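Open afternoon at the Skulon training hall: teaching two arms to tidy pens

In February I went to the open afternoon of Skulon, which keeps a small training hall on the Catterall estate. I had registered for the one o'clock group. Our group was almost 29 people, too many for the corridor but all right for the hall itself, where we could spread out between the cells.

I work in packing machines, so I know robots that repeat one fixed path. What I wanted to see was the other way, where a person shows the task and the machine learns from these showings. At Skulon they do it by remote control. The operator holds two small leader arms, and the two big arms copy each movement of his hands.

The task of the month was pens and markers. They have to come together in one row, side by side, and the operator repeats this again and again from different starting positions. One complete repetition is called an episode. For this task they want 500 good episodes before the first training.

We looked first at the monitor with the wrist view, where an orange highlighter was in the jaws and the rest of the row was lying beside it.

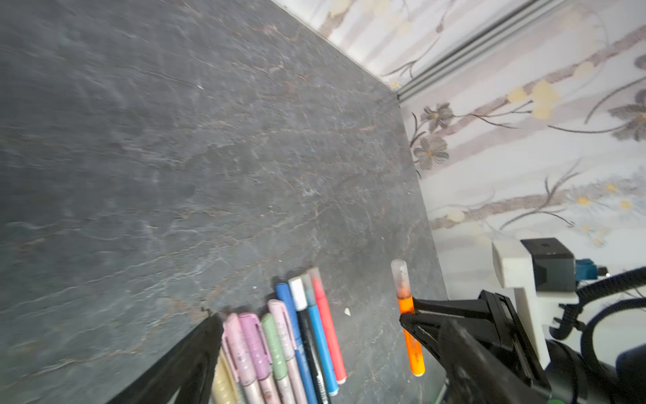

Romov, who had come with the same group, asked why they do not simply program the positions, as a row of pens is nothing difficult. Our guide answered that for one row it would be quicker, yes. But the pens never start in the same place, and next month it is another object, and then the programmer must begin again from zero. With showing, the operator only needs to learn the new task with his hands. Romov was not fully convinced, and I must say that I was also thinking about the price of all these hours.

After this we were allowed to stand behind the operator's chair. I had expected fast movements, but the work is slow and very even. If the operator hesitates, the hesitation is also recorded, and the robot may learn it. For this reason new operators practise for two weeks and their episodes are thrown away. It sounded hard to me, but the guide said it quite normally.
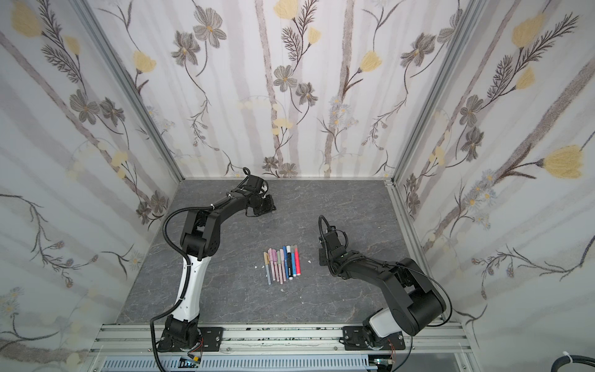

The second point which I did not know before is how much depends on the camera views. The operator is asked to look at the monitors and not over the top of the wall at the real table. If he uses something that the cameras do not see, the robot has no chance to understand why he moved his hand. I find this a clever rule, and I think also a tiring one.

There is a second exercise with short pieces of chalk, and for this one both arms are used. The operators find chalk more difficult than pens – the pieces are small, and you do not feel in the handles how strongly you are pressing.
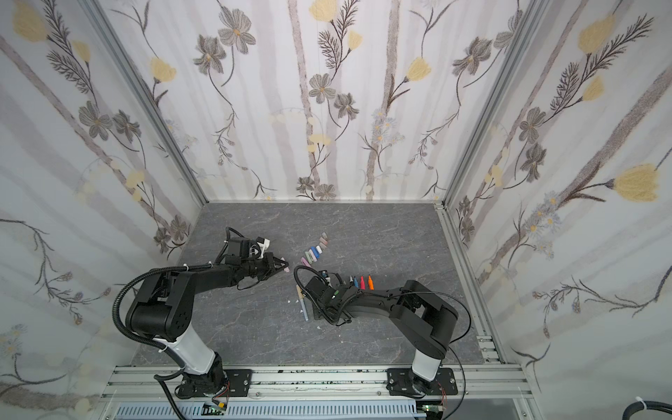

Visitors could try it at about three o'clock. I waited in the queue and got four minutes. My left hand was acceptable. My right hand went always too deep, and the arm stopped itself with a small beep. The handles are lighter than I expected, and after one minute my shoulders were already stiff. An operator makes blocks of forty minutes and then changes with a colleague.

At the end there was coffee and a short talk about the software, which is made by Prurard. Each episode gets a mark from a second person: good, usable or delete. I asked how many are deleted, but they did not want to give this number. 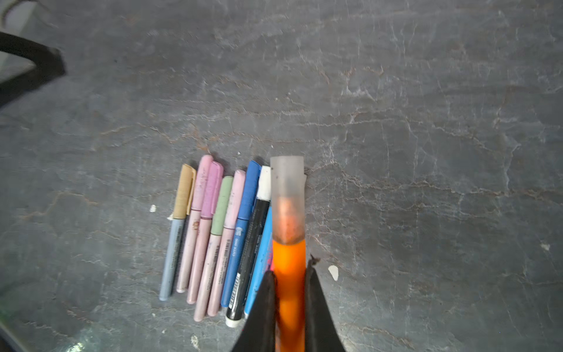
What they did tell us is that the plan for the pen task goes up to 1000 episodes later in the spring, with new pens mixed in which the robot has not seen before.

Some practical notes if you want to go. The bus stops at the Catterall gate, and from there it is ten minutes on foot, badly signed. Registration is by e-mail and free of charge. Bags stay in the lockers, so bring a coin. The hall is rather cold – I kept my coat on the whole time.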